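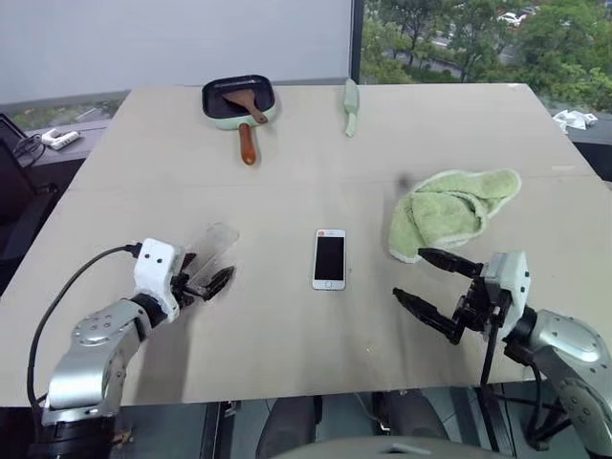 Prerstead Tabletop Items

README for the first public release, June

What this is

Prerstead is a set of 328 short recordings of small household things on a table: phones, towels, clear plastic pieces, and whatever else people leave lying around. The activity is tidying in the narrowest sense. Something gets picked up, set down somewhere else, straightened, or put together with something it belongs with. We call this "tidying" in the file names because the word was already in use when we started, and I have my doubts about it. Moving a phone a short way across a bare tabletop is a thin version of what anyone does to a kitchen at seven in the evening.

Please read the rest before citing a success rate.

What's in the folders

items/ has one entry per object, with a short name, a color, and a note on whether it is rigid, soft, or see-through.
layouts/ has the starting arrangements, written as plain text.
clips/ has the recordings.
notes/ has whatever the annotators typed at the time, unedited except for spelling.

There are 2 versions of the labels. Version one is the original. Version two was redone by the Sakamoto group after we found that "cleared" and "tidied" had been used for the same thing by one person and for opposite things by another. Use version two. Version one stays in the release so that older numbers can be checked, and some of those older numbers do not hold up very well.

The objects

Phones. The phone category covers older handsets with a home button as well as newer ones that are all glass. A phone on a table sounds easy. It is flat, it has a clear outline, and a dark screen stands out well on a beige surface. It is also thin and slick, and the labels say nothing about whether a person would be happy with how it was handled. A phone that ends up face down is marked as placed. I would not call that placed, and you may want to filter those clips out.

Towels. Soft items are graded by where they end up, with no score for how neatly they are folded. We tried a neatness score from 1 to 6. Two people rating the same towel came out as far apart as 2 and 5, so we dropped the column.

Clear plastic. These items are the weak point of the set. On a pale tabletop a transparent piece is little more than a faint outline and a few shiny spots, and the annotators missed them often. Anything you see in the labels for clear items should be treated as a lower limit. If your method does better on clear plastic than on towels, check first that it isn't just agreeing with our mistakes.

The table

Large, beige, and plain. Plain backgrounds flatter everybody's results. Real tables have mail on them, crumbs, a ring from a mug, a charger cord going nowhere. Zenora, the companion set, uses a cluttered counter, and almost 200 of its layouts reuse object names from here so the two can be compared. Expect a drop when you switch. If there is no drop, look for overlap between your training and test files before you celebrate.

How "done" was decided

A clip counts as done if every item named in the layout finishes inside its target area. Items that were not named are ignored, including ones that got pushed out of the way. This was the simplest rule we could agree on, and I still don't like it. A table can pass with a towel shoved half over the side, provided the layout only mentioned the phone.

Things we don't claim

We don't claim these clips show how people keep house. We don't claim the items are typical of any country or income. The claim on an earlier project page that the set "covers everyday tidying" has been taken down. It covers a few kinds of object on one kind of surface.

Known problems

- Stickers and marks on objects are not labeled, and a model may learn to rely on them.
- Shadows were sometimes annotated as part of the object, mostly with towels.
- Item names are not consistent between "cloth" and "towel." A merge list is in notes/.
- The Sakska conversion script drops empty layouts without a warning. Count your files afterward.

Use

Research and teaching are fine. Product claims are not. If you report a single overall score, report the clear plastic score next to it, even if it is embarrassing. Corrections to the labels are welcome through the issue tracker — include the clip name and which label version you were using.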